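Le bac gris : ce que l'on vide, ce que l'on garde
Notes pour l'exposé de dimanche, atelier « Ranger le petit matériel »

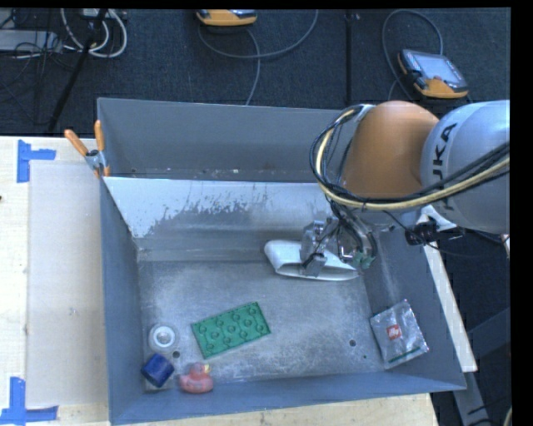 Hortensia Barrientos m'a répondu, quand je lui ai envoyé le plan de cet exposé, que chez elle un bac en tôle finit toujours par servir de débarras, et qu'elle préfère mille fois les caisses en plastique parce qu'au moins on les passe à l'eau et on n'en parle plus. Je commence volontiers par sa remarque, elle va parler à beaucoup d'entre vous !

(Saluer, laisser les retardataires s'asseoir.)

Je suis, moi, du parti de la tôle, et depuis longtemps. Regardez le fond du bac : des rayures blanchâtres, des traces un peu nuageuses, et sur le panneau incliné une plaque de gris plus foncé, toute marquée. Un bac comme celui-là, on n'a pas peur de s'en servir. À l'atelier de Cliston, nous en avons 13, posés sur des tables en bois, et je crois bien que je les reconnaîtrais tous à leurs éraflures (demander à la salle qui a des bacs métalliques chez soi, attendre les mains).

Parler ensuite de la poussière. Elle aime les angles. Dans notre bac, voyez la mince ligne au pied de la paroi du fond, avec ses petits points clairs – c'est l'endroit que l'éponge oublie. Je passe d'abord un pinceau sec, assez large, du fond vers l'avant, puis un chiffon à peine humide, et je termine par un chiffon sec. Jamais de paille de fer.

Raconter l'inventaire du mois d'août chez Drallgate. Nous avions sorti 492 pièces, étalées sur des draps, et 294 seulement sont retournées dans les bacs. Le reste est parti chez Bermúdez, qui reprend les petits lots, ou dans la boîte des choses à donner. J'avoue que j'ai gardé un entonnoir en émail daté de 1952, dont je ne me sers pas et que je suis toujours content de retrouver. (Le faire passer dans les rangs, si je pense à l'apporter.)

Revenir à Hortensia : elle a raison sur un point, un grand bac ouvert attire tout ce qui traîne. Chez nous, la règle est une étiquette par bac, écrite au crayon gras, et un coup d'œil le soir vers 18 heures avant d'éteindre. Pour les vis et les toutes petites choses, prendre plutôt les boîtes Deko – montrer les deux tailles.

Questions, puis café au fond de la salle.

À lire aussi
Étiqueter sans se ruiner
Les boîtes Deko, petites et grandes
Inventaire d'août : le compte rendu
Entretenir une table en bois clair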